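Spare parts sorting at Stuvport: push buttons next

The store cupboard at the Stuvport workshop has been due a sort for a long time. When the Huttunen panels were taken out in July we kept the switches and put them away in one big box, 1,460 parts in all, with whole buttons, bare bodies and odd contact blocks mixed together. Finding a match for a repair could take most of a morning.

We have now started on the push buttons. The method is simple. Coloured buttons go in the blue tray, standing up with the cap on top. Other switch parts go in the red tray until they can be matched or put aside for scrap.

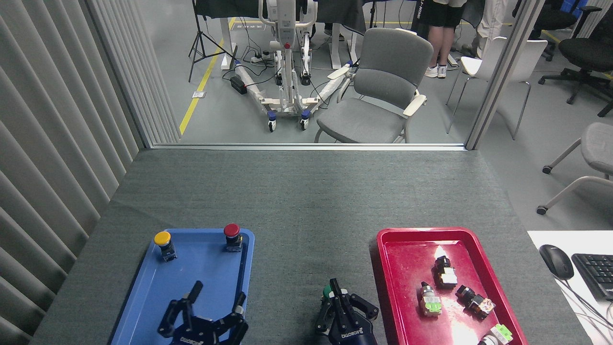 Yellow and red buttons in the blue tray, other switch parts in the red.

Green, red and yellow are the ones people ask for most, so those are being done first. Each button is looked over for cracks in the cap and bent contacts, then tested on the bench before it gets a label. The black ones will follow — there are more of those than anything else, and several have lost their fixing collars.
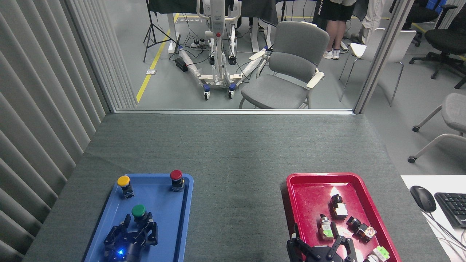 Yellow, red and green together in the blue tray.

The first 200 parts should be bagged and on the shelf at Sevumwood by 11/05/2025. Please take from the labelled bags only, and leave the trays on the grey table as you find them. If you have loose buttons in a drawer at home or in a toolbox, bring them in. Bags hold 10 buttons each, one colour to a bag.

Comments

Will the contact blocks be kept separately? I need 2 for the Disimus panel.

Yes please to green ones. We ran out at Sevumwood ages ago.

I have a biscuit tin of these, mostly red. Will drop it off.

Recent items
New shelving at Sevumwood
Disimus panel: wiring notes
Cable ends and how to label them
Bench booking for July

Contact the newsletter | © Stuvport Workshop | Back to top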